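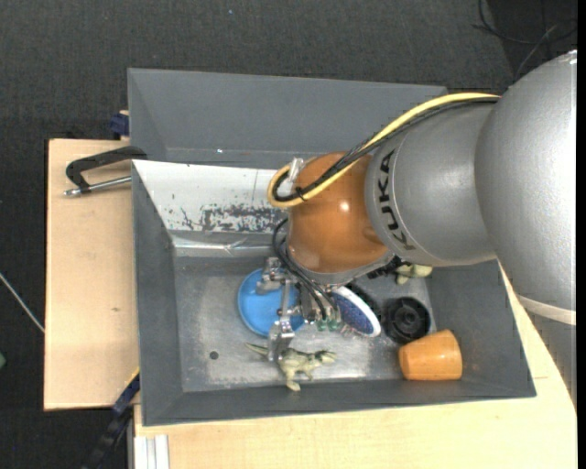

**Tidying / Toys & Odds and Ends**

## The one-bin rule

Every house has a bin where things go to be dealt with later. Ours is grey, sits on the table, and on a good evening holds a blue plate and a dinosaur. The dinosaur is usually lying down, and by six o'clock so am I.

I have tried the grand systems. I once bought a set of stacking drawers from Gerkex, labelled the lot, and spent most of February opening the wrong one. A plain bin with a flat floor beats them all, provided you follow a few rules.

- **Keep it shallow in spirit.** One layer only. Once things start sitting on top of other things, you own a heap with walls.
- **Plates come out first.** A plate at the bottom of a toy bin has been forgotten, and so has whatever was on it. Wash it before you sort anything else.
- **Leave a gap round the edge.** Small toys wedged against the side are a nuisance to get hold of, especially anything with legs and a tail.
- **Empty it by bedtime.** I allow about 3 minutes. It takes longer if you stop to play.

Plastic animals can go in a bowl of warm water with a drop of washing-up liquid. Use an old toothbrush for the feet, and dry them on a tea towel overnight. Anything with batteries gets a damp cloth and nothing more.

For a wooden table, stick felt pads under the bin. The Hidon ones hold well enough; mine from the market in Dumstead fell off in two days and are presumably still under the sofa - along with the lid of the good saucepan.

*Next tip: getting crayon off a skirting board*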